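Grundard Tabletop Kit, Revision B: data card and setup notes

Maintained by Mathias Haslinger and Aurelia Brunner, Trummer. Last edited in July.

Summary

The Grundard kit is a package for collecting pick-and-place recordings with a single robot arm over a tabletop. It consists of a recording program, a set of task sheets, a calibration target and a sample dataset. The arm, gripper, tables and objects are not supplied. The sample dataset was recorded at the Ramisbridge site and holds 1,689 episodes.

Contents of the package

recorder/ Recording program and its configuration files
tasks/ Task sheets as plain text, one file per task
calib/ Printable target and the fitting script
sample/ Episodes, one folder each
tools/ Viewer, checker and export script

Requirements

A six-axis or seven-axis arm with a joint-state interface. A parallel gripper that reports its opening width. At least one fixed camera with a clear view of the work surface. Wrist cameras are supported but the sample dataset does not use one. The recorder runs on Linux only. Windows builds were dropped with Revision A.

Episode format

Each episode folder has a video file per camera, a table of joint positions, a table of gripper widths and a text file with the instruction. Joint positions and gripper widths are written at 20 samples per second. All timestamps come from the recorder's clock. If the camera clock drifts, the checker reports the offset but does not correct it. An episode is closed automatically at 4,000 samples, and anything longer has to be split by the operator.

Instructions are short imperative sentences in lower case. Object names are free text. The exporter does not merge synonyms, so "bin" and "trash bin" come out as separate labels. Edit tasks/names.txt before export if this matters to you.

Setup

1. Fix the arm base and the camera before calibrating. Moving either one invalidates the fit.
2. Run calib/fit and keep the result file next to the recorder configuration.
3. Set the table height. Where two tables are joined, measure on both sides of the seam and enter the higher value.
4. Load a task sheet and lay out the objects.
5. Record one test episode and run tools/check on it.

Known issues

The checker accepts an episode with an empty instruction file. Fixed in the development branch, not yet released.

Gripper width is logged as zero for the first 6 samples after a restart. Discard them.

Containers with handles or lids are harder to segment than flat plates. Masks made by the export script should be checked by hand for these objects.

The arm hides part of the work surface when it reaches over a container. Johannes Magagula tested a second fixed camera at Jumthorpe for this reason; the configuration is in recorder/two_cam but is unsupported.

License and contact

Code and sample data may be used for research and internal evaluation. Redistribution of the sample data needs written permission from Trummer. Send fault reports to Engelbert Aigner with the output of tools/check attached. Questions on task sheets go to Eusebio Marín.
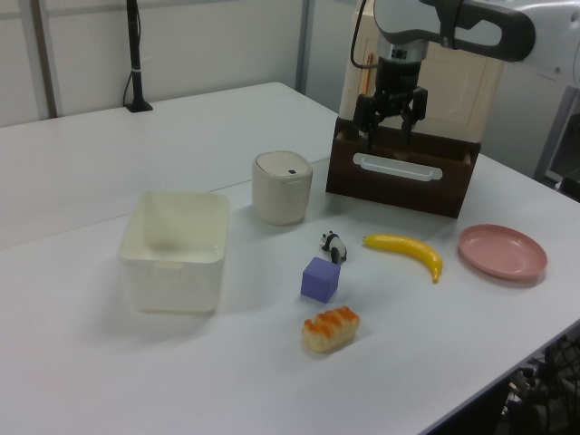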